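Lid task, handheld collection. Notes for me and for whoever picks up the Pladorard runs after May.

Method as it stands: two handheld grippers, one per hand, wrist view from each plus the head view. Object is the wooden tea box with the dividers and the flat lid. One demo is one lid move, start to stop, and anything with a regrasp gets its own tag instead of going in the bin. Last month we threw regrasps out and the policy never learned to recover from a bad pinch.

Count after cleanup is 427 demos kept, 195 tagged regrasp. Sistov converted all of them without complaint once I fixed the clock offset between left and right. 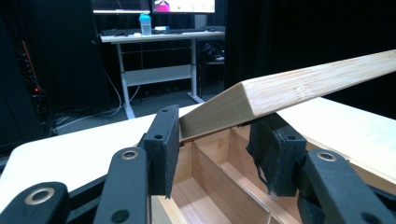

Trained two policies on the same split, 3000 steps each as a first look. A gets wrist views only, B gets wrist plus head. Loss curves sit nearly on top of each other, so loss is no use for choosing. On replay against held-out demos, A is better at closing on the wood and worse at deciding which way the lid should go. B has the direction right but closes early – the jaws start moving before the wrist view shows any contact. I think B is reading the hand posture from the head view and treating it as the cue. Cristóvão Peixoto thinks it is leftover clock offset. Cheap to test: shift the head stream by a few samples and retrain.

Demo 3391 is mislabeled in the index (says regrasp, is clean). Fixed by hand, need to fix it in the Pevico export too.

Pad wear should be logged per session. We have no record of which demos used which pads, and grip width at contact drifts over the set.

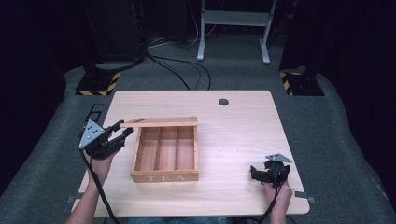 Sequeira lab, May

Shifted the head stream and retrained B. Early closing is still there at every shift I tried, so the offset is not the main cause. Next is B with the hands masked out of the head view, same split, same steps. Masks are running overnight, check Tuesday.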